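Film night at home: tips for getting the front room ready

Posted Friday, April 29, 2022

Quick one this week, got a houseful coming for the new Clerden film and the sofa is still covered in ironing. Jotting these down as I go.

Screen first. Dry microfibre cloth, telly off and cooled down. No kitchen spray, no vinegar. If there's a greasy fingerprint, dampen one corner of the cloth with plain water and go gently. Top to bottom. Don't press.

Projector people: dust the vents before the lens. Soft brush, then a puffer. Ours has done more than 3000 hours on the same lamp and the picture's fine, bit yellow maybe. White sheet on the wall works if you iron it, and peg the bottom corners or it will flap every time the door opens.

Sound. Turn off the "night" setting, everyone forgets it's on. If voices are muddy, pull the speaker forward to the front edge of the shelf. Rug on a bare floor helps loads. We moved ours in from the hall in Febuary and never moved it back.

Curtains. Clothes pegs down the middle join. Done.

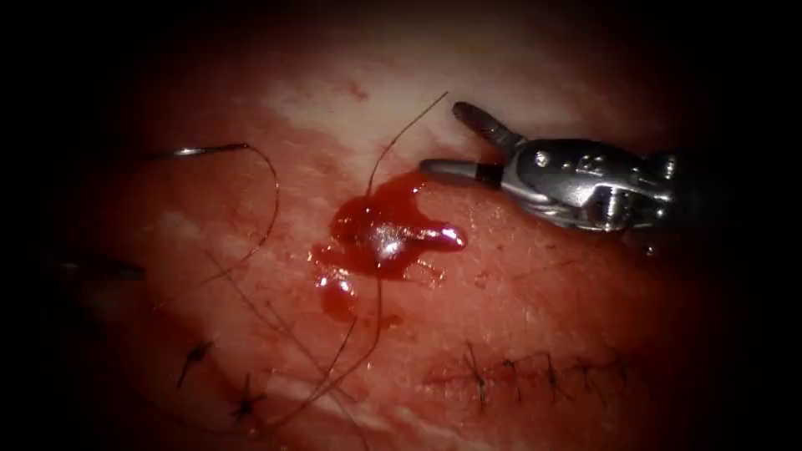

Gripper with its jaws open over a small pool of blood.

Popcorn. Big pan, lid, 3 spoons of oil, one layer of corn and no more. Shake when it starts. Off the heat when the pops slow right down. Salt it while hot, fine salt, the chunky stuff just falls to the bottom. For sweet, melt butter and sugar seperately and pour over after, otherwise it burns and you'll be scrubbing till Tuesday.

Butter on the sofa? Bicarb straight on, leave it 41 minutes (the length of one Bivine episode, which is how I time it), hoover off. Repeat if needed. Test a hidden bit if the fabric's fussy.

Cola on carpet. Blot, don't rub. Cold water, blot again. Old towel on top with a heavy book on it overnight.

Seating. Tall ones at the back. Floor cushions at the front, and put the bed pillows in old cases first. 5 people on a three-seater is too many, we've tried.

Streaming. Start the film an hour early, let it run ten seconds, pause. Then you find out the app wants an update before everyone's sat down and not after. Gilar logged us out twice last month. Write the password on a bit of card and stick it inside the cupboard door.

Subtitles: on from the start if anyone's eating crisps.

Next time, getting candle wax out of a tablecloth, and what to do with all those old Sani box sets. Right, ironing.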